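Zhuoran Kang started the Vovunau road race on a Sunday in January with the number 78 pinned crooked on his shirt. The course ran 37 kilometers, up to the reservoir and back. He had been entered to set the pace for Kozłowski and then step off at the turn. The club, Ondton, paid him 300 for it. 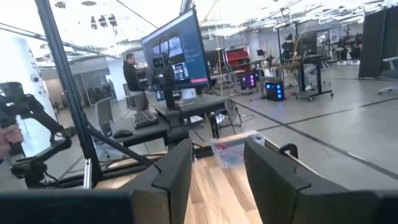
Kozłowski had stopped talking by the first hill. He ran with his chin down, right on Kang's shoulder, and Kang could hear his left shoe slap. They had trained together for 2 winters. The night before, they had sat at the kitchen table while Kang sorted pins. He kept them in a clear plastic bin, the kind with a few small red things always lying at the bottom, and he had tipped it out and picked four that weren't bent.

"You'll stop at the turn," Kozłowski had said.

"That's what they pay me for."

The man from Brillex, who made the shoes, was waiting at the turn with a blanket.

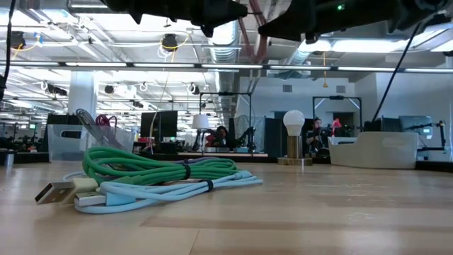
Green and light blue cables, each bundle held with a black tie.

Kang saw the blanket from a long way off. He checked his watch. They were nearly a minute ahead of schedule and his legs felt fine. He moved to the side of the road to let Kozłowski through, and Kozłowski didn't come through. He was ten yards back.
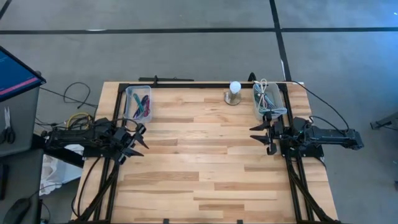
So Kang went around the cone. The man with the blanket called his name once. After that there was only the road going down, with the wind behind him, and he ran it the way he ran at home when he was late for work.

He did not look back until the bridge. Kozłowski was still there, smaller now, running well enough for second.
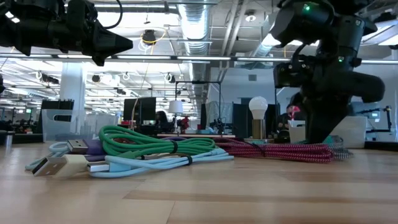

The hotel room was too warm and Kang couldn't sleep that night. He packed at three in the morning to have something to do. His chargers had ended up in a loose pile, the bright green one coiled under its black strap, a pale blue one lying in front of it, and he put them in the side pocket of the bag with the envelope. Then he heard the slap of a shoe in the hallway. It stopped outside his door. He got up and opened it before Kozłowski could knock.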